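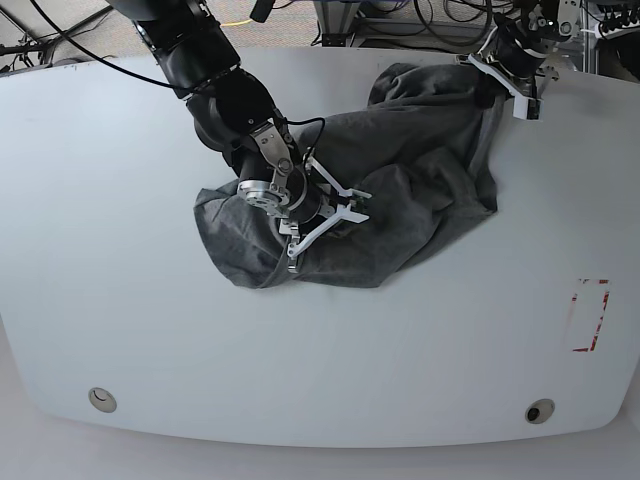 Chapter 4: Folding Soft Things

4.1 Before you start

You'll need a flat surface for this chapter, and I'd like you to go and clear one now, before reading any further. A kitchen table is fine. A bench is better if you're tall, and I'm not tall, so I use the table. Go on, I'll wait!

The last three chapters were all about washing, and if you did the exercises in Chapter 3 you should have a basket of clean, dry things sitting somewhere in the house making you feel guilty. Grab one T-shirt out of it. Any colour will do, but I'd pick a plain grey one for your first go, partly because every household seems to own one and partly because a busy print will drag your eye away from the seams, and the seams are what you're going to be steering by.

I came to folding late. I'd been running the linen room at the Destthorpe guest house for two seasons before I admitted to myself that I was good at sheets and hopeless at clothes. Sheets are easy (well, flat ones are, and we'll have our fight with the fitted kind in Chapter 6). A sheet is a rectangle and it wants to go on being a rectangle. A T-shirt is a tube with two smaller tubes stuck on the sides and a hole in the top, and when you drop it on a table it lands in a heap with no obvious front, back, top or bottom. Most of the time we spend "folding" a shirt goes on sorting out that heap. I timed myself once over a whole afternoon, 138 shirts from the summer staff, and the actual folds were over in a flash. The rest was fishing for shoulders.

So this chapter starts with the heap. If you're in a hurry to get to the drawer methods, they're in 4.5, but I'd ask you not to skip. Every student I've had who skipped came back grumpy.

4.2 What you should be able to do by the end

You should be able to pick up a crumpled knit shirt and have it lying flat, front down, without walking around the table. You should be able to fold it to a width you've chosen beforehand, and then do the next one to match. You'll also be able to look at a pile of mixed fabrics and decide which ones to fold, which to roll and which to hang, and have a decent guess at how each will behave after a week in a drawer.

There's a bit of vocabulary to get through as well. I've kept it short. The words I use most are hem (the bottom edge), yoke (the part across the shoulders, whether or not there's a separate panel there), body (everything under the arms) and lobe, which is my own word for any floppy bit of a heap that sticks out from the rest. A lobe might be a sleeve. It might be half the hem. Until you've pulled on it a little, you don't know, and pulling on it a little is most of the skill.

4.3 The table

Let's talk about surfaces for a minute, and yes, I know it's only a table, but I've seen people blame their hands for what the tabletop was doing.

A pale, matte surface is the nicest to learn on. You can see the outline of a dark shirt at a glance, and there's no glare coming back up at you. If your table is dark timber, put a white sheet over it and tape the sheet down underneath so it doesn't creep. If you wash mostly whites, do the reverse! I've got an old navy blanket for exactly that.

Slipperiness matters too. On a very slick top the whole garment will come with you when you tug one corner, which is maddening, and on a rough cloth it'll cling and bunch up. You want something in between. Test it by laying your shirt down and drawing one sleeve sideways with two fingers. If the sleeve straightens and the body stays put, you're laughing.

Room is the other thing. At Destthorpe the folding table was 902 millimetres deep, and I can tell you that number because I had to write it on a form when we ordered a replacement from Putby, and the form came back, and I had to write it again. It was deep enough for any adult shirt laid out full length with space to spare at the hem. If yours is shallower, turn the shirt sideways and work along the table. You'll find it odd for a day or so and then you won't notice.

Tape is handy, by the way. A rectangle of coloured tape stuck to the tabletop makes a perfectly good size guide: fold the shirt, set it on the rectangle, and see if it matches. Don't fuss when the tape wears and goes patchy, as it will. You only need enough of it left to see the corners. Mine has been down since one long-ago June and I'd be lost without it.

4.4 Reading the cloth

Pick up your shirt, scrunch it, and drop it. Have a proper look before you touch it again.

First, find an edge. A jersey knit gives you two kinds, and they feel quite different between finger and thumb. A finished edge, like a hem or a neckline, is doubled over and stitched, so it's thicker and a bit stiff. A fold in the body of the cloth is thick as well, but it's soft and it rolls when you rub it. Beginners mix these up constantly, and so did I. You grab what you think is the hem, lift it, and up comes a roll of tummy.

Second, look for a seam. Side seams and shoulder seams show up as a faint line or a slight ridge, and on a mottled or heathered fabric they can be very faint indeed. Tilt your head so the light rakes across the cloth. A crease wanders about. A seam usually keeps to its own path, even when it's curving along with the rest of the heap, and if you follow it with a fingertip you'll feel the extra thickness all the way along.

Third, pinch and lift, but only a little. Hold the edge lightly, raise it the height of a teacup, and watch what else moves. If a small part moves, you've probably got a sleeve. If half the heap moves, you've got the body or the yoke, so put it down and try somewhere else. With the other hand you can press gently on the middle of the heap to stop it following. One hand holding down and one hand drawing away will sort out nearly any shirt I've ever met.

Fuzzy and fleecy fabrics need a slightly fuller pinch. They're thicker, they grab onto themselves, and if you take just the surface between your fingertips you'll get a pinch of fluff and go nowhere. Take in the whole thickness of the edge. Watch out as well for edges that have begun to fray, which want a flat hold well in from the border so you don't tease any more threads loose. 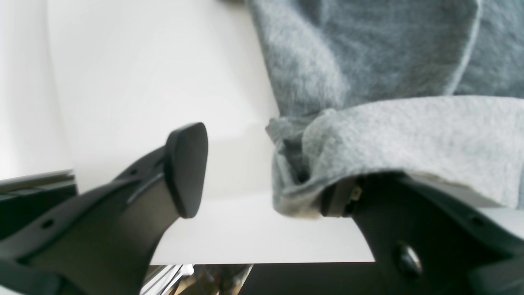
Exercise 4A: The heap

Drop your shirt on the table and, using only what you can see, guess where the hem is. Point to it. Now check by touch. Do this 14 times, scrunching the shirt differently each time, and keep a tally of right and wrong guesses in the margin. My first tally was dreadful, and I still have it, in pencil, on the back of a Ticona starch packet.

When you've finished, swap to something thicker, like a sweatshirt, and do it again. Make a note of which clues still helped and which didn't.

Exercise 4B: One hand down, one hand away

Scrunch and drop. Press your weaker hand flat on the middle of the heap and use the other to find and draw out one lobe. Name it before you let go (sleeve, hem, neck). Carry on until the shirt is lying flat, and try not to pick the whole thing up and shake it. Shaking is allowed from 4.5 onward, and I do it all the time at home, but it hides what your fingers are meant to be learning here.

If you're working from the Lullutik workbook, the tally sheets for both exercises are at the back, behind the stain chart. Leave the shirt flat on the table when you're done, as we'll make the first fold in it next.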